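Projects > Burnent > Docs > README

# Burnent: rules for recording with hand-held grippers

Reading time: 3 min

April 2023. Maintained by Aurelia Iordache and Mircea Rusu.

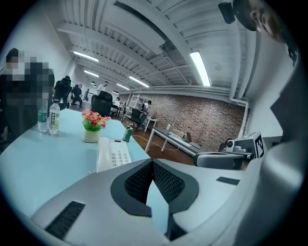
This file collects the rules we follow when we record table tasks in shared offices. It covers the recordings only. Rules for training and for the robot arms are in the Jitaru repository.

## What is in the set

The release has 2909 episodes from 26 rooms. Each episode is one task done by one operator, and it lasts up to 100 seconds. The objects are the usual ones of an office table: bottles, a telephone, a flower pot, small boxes.

## Before recording

- Ask every person who works in the room, also those who sit far from the table. A sign on the door is not enough.
- Write the room code and the operator code in the log. Do not write names.
- Check that the marker is flat and clean. A marker with a bent corner gives a wrong position, and we lost most of October to this.
- Close the fingers fully once and open them again. The software takes the zero from this movement.

## During recording

- Keep the bottles closed.
- Move at the speed you would use without the tool. Operators who try to be careful become too slow.
- If somebody asks you to stop, stop and delete the episode. You do not need to ask why.
- Change the operator after six tasks. The wrist gets tired before the person notices it.

## After recording

Faces are pixelated before the files leave the recording computer. The automatic step works well for people near the table and less well for people at the back, so a second person looks at every episode. Screens and papers with readable private text are treated in the same way - if in doubt, blur it.

Failed episodes stay in the set with the label `fail`. Please do not remove them to make the numbers nicer.

## Known limits

All rooms have electric light, and we have very few left-handed operators.

## Comments

**Zlatko Popescu:** Does the rule of six tasks count also the failed ones?

**Mircea Rusu:** Yes, it counts them. I will add it to the text.

**Sarahí Ledesma:** We used the consent part at Cloludberg with small changes. The form for visitors is missing, can you upload it?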